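Good Habits on the Floor: Rules We Keep for the Picking Cell

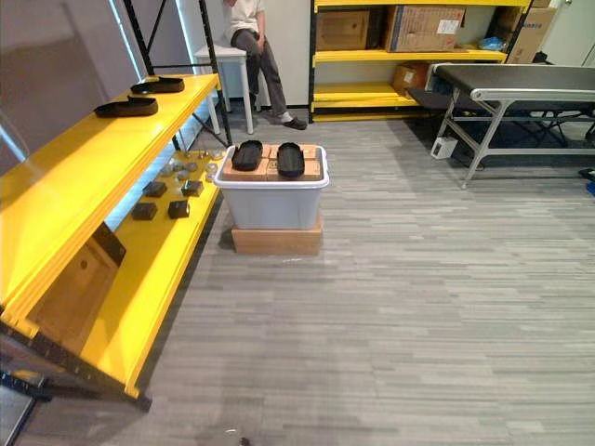

One pair of soles on the boxes in the bin, one pair up on the yellow shelf, and a clear strip of carpet to walk on.

I've been promising to put this page up since June, and it keeps getting longer, so I'm posting it before it turns into a book. It's the house rules for our sorting room at Inskip, the way we follow them on a normal day, with my own grumbling left in. If you run a small robot cell with shelves, a bin and a conveyor (and not a lot of square footage), most of it should carry over. Steal whatever you like!

We call the whole setup Pokavmont. It started as a folder name and stuck, and now it's on the sign-in sheet, so there's no going back.

Shelves
Small parts go low and big flat stuff goes high. In the picture the soles are on the top shelf and the little round metal pieces and black cubes are one level down. I fought this one at first because I like everything at elbow height, but low shelves mean a dropped part doesn't go very far, and I've crawled after enough of them to have changed my mind.

Every part gets some air around it. If two pieces are touching at the start of a run, somebody moves them apart before we press go. You'd be amazed how many bad picks we used to blame on the software when the parts were just leaning on each other.

The bin
We raise it. A low wooden box does the job fine, and I'd take that over a fancy lift table any day. The rule is that the stand has to be wider than the bottom of the bin and can't rock when you push on it with your knee. Yes, the knee test is written down. It's rule 5 and I'm proud of it.

When we want a higher surface to work on, we pack cardboard boxes in side by side until the tops sit level at the rim, then set the parts on top. No gaps big enough for a part to slip down into. Check it with your hand, because your eyes will tell you it's flat when it isn't.

Pairs
Soles travel in twos. Set them parallel, lengthwise, toes the same way, and leave a gap you can get your fingers into. If one of a pair is missing, the run doesn't start, even if the job only calls for one. We had a long argument over that and I lost, and I'll admit the logs have been a lot easier to read ever since.

Sitting in
Someone sits in the room whenever a run is on. The stool stays back against the wall, and the person on it keeps hands in their lap or on the stop button and nowhere else. No phone, no laptop, no "just quickly" fixing a crooked box. If something needs fixing you call the stop, wait for the Oris panel to go to standby, and then get up. It sounds fussy and it takes maybe ten seconds.

Wear shoes with backs on them. I don't care how hot it is in there.

Conveyor
It stays off unless it's part of the job, and off means off at the switch. Nothing gets parked on the belt. I'm serious about this one! The belt looks exactly like a handy table, and every new person puts a coffee on it in the first week. Coffee lives in the hall.

Keep the space around the legs clear too, especially anything with a cord. We tie cords up to the crossbars on Friday afternoons, when it's quiet.

Storage at the back
Boxes on the back shelves have their labels facing out. Bags get folded and put away at the end of the day (we are not great at this, I know, I know). The bottom shelf is for the next day's kit only, and if there's no kit coming it stays bare.

Floor
Pick up anything light-colored before a run, even a scrap of paper. Our carpet is striped, and stuff disappears into the stripes until you're standing on it. I do a slow lap with my head down, door to wall and back again, and I nearly always come back with something in my pocket.

Speed and logs
We cap arm speed at 300 millimeters per second whenever a person is in the room, so, always. The Rellanex logger runs from power-up to power-down, and nobody pauses it to make a session look tidier. Bad runs get kept with the good ones. Right now we're at 3,075 logged runs, and 2,078 of those were done after the rules went up on the door, so most of what we have follows the same habits.

If a run gets stopped by hand, write why in plain words. "Stopped" is no use to me. "Left sole slid, box underneath was loose" is wonderful and I will thank you for it.

I still owe this page a section on batteries and one on how we hand over between shifts. Both are half written. If you've got a rule of your own for bins on stands, send it over, I'm collecting them.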